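Paper Cups: Stuff People Ask Me

Do you sell single sleeves?
Sorry, no! Ripple cups go out in packs of 100 or 200, and I don't split them (I tried it once in March and lost track of everything).

Can I mix colors in one order?
Sure. Just tell me in the notes box at checkout.

Why do my cups stick together?
Usually they've been pushed down too hard. Stack them gently, keep the stack somewhere dry, and give the top one a little twist as you lift. 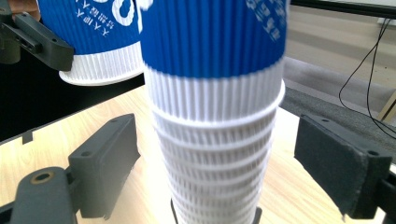 If it still won't budge, hold the next cup down by its rim and try again. Please don't squeeze the sides, they dent.

How fast do you ship?
2 days for most orders. Clotilde packs the Trelevard ones herself, so those can take a bit longer.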